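How to clear out a make-up drawer

By Liliana De Luca

Most make-up drawers fill up slowly, and a full one takes an afternoon to sort if you do it properly. You need a clear surface, a bin bag, kitchen roll and a pen with a fine tip.

Step 1: Empty the drawer

Take everything out, including the bits at the back. Put it all on a table that wipes clean, as powder marks are hard to get out of bare wood or cloth. Wash the drawer liner and leave it to dry flat.

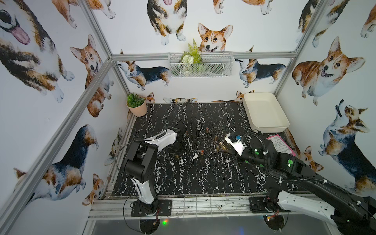

Step 2: Group by type

Put lip colours together, then eye products, then powders and creams. Don't decide what to keep yet — it goes faster once you can compare like with like. Stand tubes up where you can, so that they don't roll. 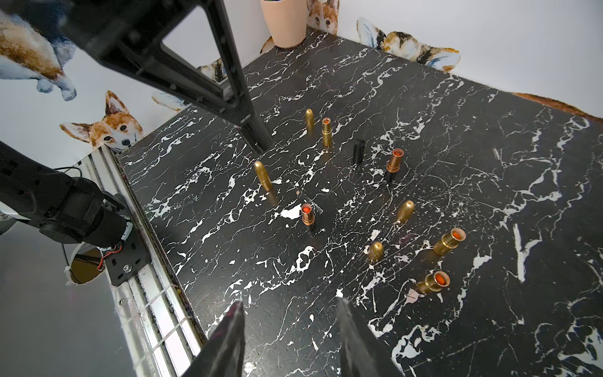 Once the groups are made, check each product for the small open jar symbol. The number inside it is how many months the product should last after opening. Anything that smells of wax or old oil goes, whatever the number says. Mascara goes first in most houses.

Step 3: Clean what you keep

Wipe cases with a damp cloth and dry them. Write the month on the base in pen, for instance "April", and cover it with clear tape.

Step 4: Put it back

Keep the things you use daily at the front. I use the shallow Nevarlow tray, but the lid of a shoe box does the same job. Heavy bottles go at the back, upright, with the caps tight.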